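4. Rules for simulated work cells

4.1 Scope

The rules in this section apply to the simulated counterpart of any cell in which two arms share one tabletop. They were drafted for the Kirnotmont cell model and later extended to the Granska variant, which uses the same floor and table assets with a different tool set. Rules for single-arm cells are given in Section 3 and are not repeated. Where a rule here conflicts with one in Section 3, the rule in this section applies.

A cell model is treated as a controlled item. It has a version, an owner and a change record, in the same way as the drawings of a physical cell. In the Firevwood review, 199 scene files were checked against their change records. Of these, 104 had at least one object whose position had been edited without an entry. Most of the edits were small, but a small shift of a base plate moves every reachable point of the arm with it, and policies scored before and after the shift can no longer be compared.

4.2 Fixed geometry

Base plates, tables, walls and fixed racks shall be placed by reference to a single cell origin. The origin is a corner of the tabletop, because a corner can be located in both the model and the physical cell with a square and a rule. Placement relative to another movable object is not allowed.

The shared volume of the two arms shall be computed from the model and stored with it. An arm may enter the shared volume only while it holds the zone token. The token is released when every link of the arm, including the open fingers, has left the volume. Releasing on the tool center point alone is a common error. With the fingers spread, the tips extend past the volume assumed for a closed hand, and Chaudhry's test set contains several contacts of this type.

Objects that stand on the table but are never handled shall still have collision shapes. Rack-type frames need special care. A single convex hull around an open frame closes off space that is free in the physical cell, and planners then reject valid paths. Each bar shall be given its own shape.

4.3 Surface condition

Early versions of the cell used a clean, uniform table surface. Detectors tuned on those versions reported false objects when shown worn surfaces. The current rule is that scratches, specks and glare are part of the surface asset and are kept in all evaluation runs. They may be varied in training runs, provided that the seed is logged. Wear marks shall have no collision shape.

The same rule covers the background. Wall fittings, notices and boards stay in place during evaluation, even when they carry no task information. Removing them to speed up rendering changes the input to the policy and counts as a change of version.

4.4 Check before release

Before a version is released, the owner performs four checks:

(a) base plates against the cell origin;
(b) finger clearance at full opening, both arms;
(c) camera views against the stored reference views;
(d) surface and background assets against the asset list.

Check (c) is done by eye as well as by pixel difference. Anum Hashmi proposed the visual step after a pixel test passed a view in which a wall fitting had been replaced by another of similar tone. Three reference views per camera are the minimum - more are needed if the camera moves with the arm. The views are rendered with the arms at rest and again with at least one hand over the table.

A failed check returns the model to its owner. Partial release is not permitted, and a version number that has failed is not used again. 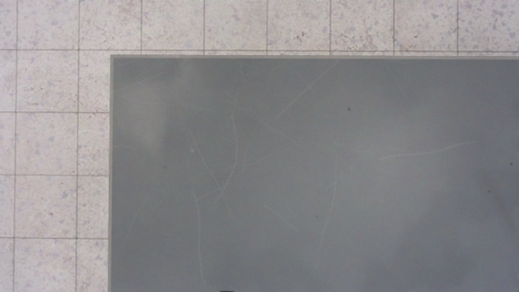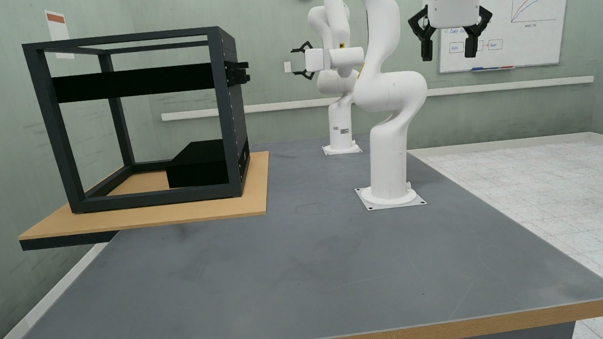

Figure 4. Simulated cell views. Fine scratches are present on the gray surface in both.

Does a change of surface texture alone require a new version number?

A new number is required whenever the texture is used in evaluation runs. For training runs, the logged seed is enough, provided that the texture comes from the approved asset list.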